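Oiling a maple board: how often is too often?
Posted in: Kitchen & Table
8 replies

plumbutter
4 February 2019

Hello all, and forgive the length, I never did learn to write a short post. My aunt left me her bread board when she moved into the apartments at Grevton, and I would love to do right by it. It's maple, heavy as a paving stone, and she cut bread on it nearly every morning I ever stayed with her. It has gone chalky and a bit rough. She used to rub it with whatever was in the pantry, which I suspect was corn oil. The man at the hardware store in Plallcombe sold me a bottle of mineral oil and told me once a day for a week, once a week for a month, then once a month forever. Is that really what people do? It seems like an awful lot of oil for one board.

crumbtray
Welcome! That rhyme has been going around since before I had a kitchen. It won't hurt anything, but I oil mine when it looks thirsty and not before. Flick a little water on it. If the drops sit up, leave it alone. If they soak in and leave a dark spot, it's time. Mine gets done in November before the holiday baking and then maybe twice more.

old_rolling_pin
I'm going to disagree with crumbtray, fondly as ever. Three times a year is fine for a board that lives in a cupboard. Mine is out on the counter and washed every day, and when I got lazy one winter it opened up along a glue line. Cost me 131 dollars to have it planed and reglued, and I still miss the thickness it lost. Do the daily week, plumbutter. It's five minutes with a rag.

crumbtray
Was that the one you used to stand up behind the radiator, though? :)

old_rolling_pin
It was NEAR the radiator. But fair enough.

saltedrye
Sand it first, whatever you decide. I go over mine with 200 grit, wipe it with a damp cloth, let it dry overnight and go over it again lightly. The second pass makes all the difference — the damp lifts the fuzz and then you take it off.

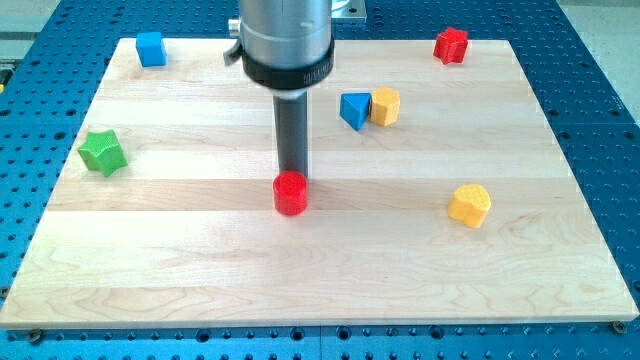

Don't expect the color to come up even once the oil is on, either. Maple made up of long strips will go its own way, strip by strip, and you can see how they already run from creamy white to a honey beige on a pale one like this, with a few darker streaks in the lower half. I like that myself. My sister-in-law wanted hers all one shade and was cross with it for months.

plumbutter
Oh, that is a comfort, I thought the streaks on mine were stains! I'll sand this weekend. Does anyone bother with the beeswax stuff? The store had a tin of Clivitz for more than the oil.

crumbtray
I like a wax on top, it smells nice and the board feels silky. Any plain beeswax and mineral oil mix will do.

old_rolling_pin
Wax is the one thing crumbtray and I agree on. Put it on after the oil has had a night to sink in, and buff it until your arm complains. And please, no more corn oil, it goes sticky and smells like an old crayon box.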